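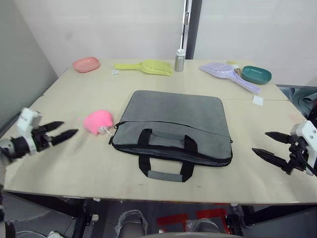 Figure 15. Both grippers over the table, bag flat with its handles toward the robot.

Section 9: False "grip confirmed" on soft items

Read this section before you trust the green tick. The Gikano controller shows "grip confirmed" when the fingers stop short of fully closed and the motor current rises. Trandetti's sales sheet calls this touch sensing. It is a guess made from two motor readings, and on soft goods it is often a poor one.

Known fault

With plush, padded handles or folded cloth, the fingers can stall on a pinch of fabric, report a grip, and let go partway through the lift. The arm carries on with its move and logs the pick as good. At the Lorente site, Rosalinda Layug checked the log against her own tally for the month of March and found that the log said 92 per cent and the tally did not. We have no fix from the supplier. The update notes for Nura claim "improved soft handling", but we saw no change on our bench.

Before you start

You will need the hold-to-run pendant, a soft test item, a zippered bag with carry handles, and a second person at the stop button.

CAUTION: Keep hands off the table while either arm is enabled. The "paused" light does not mean the motors are off. Press the stop button and wait for the brakes to click before you reach in.

Checking the grip

1. Press stop. Lay the bag flat near the middle of the table, front up, and put the soft item to its left. Leave clear tabletop to the right of the bag for the other gripper.

2. Push bottles, dishes and scoops to the back. If one sits in the path of an arm, move it now.

3. Check the zipper pull. If it dangles toward the soft item, tuck it in. The fingers will catch a pull tab and report it as a grip.

4. Release stop and choose Manual, then Slow. Do not use Auto for this check, whatever the quick-start card says.

5. Bring the left gripper in level with the soft item, fingers slightly open. Close until the screen says "grip confirmed", then lift by 2 cm and hold for 15 seconds.

6. Watch the item and ignore the screen. If it sags, turns or drops, write "false grip" on the sheet, even if the tick stays green.

7. Lower the item, open the fingers, and repeat with the right gripper on a bag handle. The padded part is the worst case. Try the bare strap as well and note both results.

8. Press stop before you reset anything by hand.

Note: Raising the grip force hides the fault on some items and crushes others. Abilio Mateos tried it for a full shift and we put it back to the default. Please leave it there.

If the check fails

One false grip on either side is a fail. Turn off "Skip visual check" under Job Settings and keep a person watching each lift. Send the sheet and the raw log to Candela Garrido. Do not send the summary page, as it leaves out the current readings.

If an arm moves after stop has been pressed, treat it as a separate and more serious fault. Cut power at the wall and go to Section 2.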